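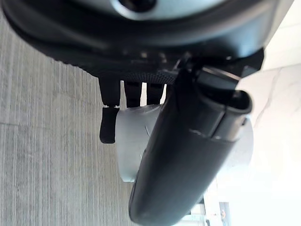

Kivi wrist camera

The Kivi wrist camera is a small fixed-focus camera used on robot arms fitted with the Plillis three-finger gripper. It is carried close to the gripper body and looks along the fingers toward the workpiece. The camera and its bracket are sold by Nonex as a retrofit kit. This article covers mounting, alignment, routine care and repair of the unit.

Mounting

The camera is held by a two-part clamp on the wrist flange, between the last joint of the arm and the gripper. The clamp has two screws, which are tightened in turn until the halves meet. A locating pin sets the rotation of the clamp on the flange. Arms made before the pin was introduced have no hole for it, and on these the rotation is set by eye and checked against the live picture.

The cable leaves the rear of the camera, makes one loop around the wrist and runs back along the forearm. The loop must be long enough to allow full rotation of the last joint in both directions. A short loop pulls on the connector and is the most frequent cause of intermittent signal.

View and alignment

In the normal mounting position the gripper body takes up the upper part of the picture. The fingers hang down from it, and the floor or work surface fills much of the remainder. Parts of the tool nearest the lens appear large and can hide both a finger and the object being handled. With a long tool or tube running diagonally through the view, a pale object behind it may show only on either side.

The fingers do not appear equal in length. One fingertip pad usually reaches lowest in the picture, and this pad is taken as the alignment reference. With the gripper open, the technician marks the lower end of the reference pad on the monitor, cycles the gripper 10 times and compares the position. A shift of more than 6 pixels calls for the clamp to be reset. A shift that returns after resetting points to wear in the finger joint or a pad that has moved on its seat.

Exposure

Automatic exposure is measured over the whole picture. Dark gripper parts at the top and a sunlit white wall at one side pull the setting in opposite directions, and the wall is often washed out as a result. Nonex recommends limiting the measured area to the lower center. Where the arm works near large windows, the exposure is locked after the first hour of daylight operation and checked again in the afternoon.

Routine care

The lens cover is wiped with a dry lint-free cloth at the start of each shift. Solvents cloud the cover and are not used. Clamp screws are checked every 200 hours, together with the cable loop. The tip pads are inspected at the same time for cuts, glazing and looseness. A gap between a pad and the finger segment above it is normal on the Plillis design, but the pad should not rock when pressed from the side.

Pads are replaced as a set after 800 hours. Replacing a single pad changes the grip balance and moves the reference point, so alignment is repeated in either case.

Repair

The camera body is sealed and is exchanged as a unit. The lens cover, clamp, screws and cable can be replaced on site. Before any of these are removed, the arm is parked with the gripper pointing down, power to the wrist is switched off and any held object is taken out of the fingers.

A blurred picture with a clean cover indicates a cracked lens seat. A picture that drops out only when the wrist turns indicates the cable. The flowchart drawn up by Aušra Lill for the Arkolport service depot tests the cable first and is reproduced in later printings of the service manual.

See also

Hand-eye calibration
Tool center point
Wrist flange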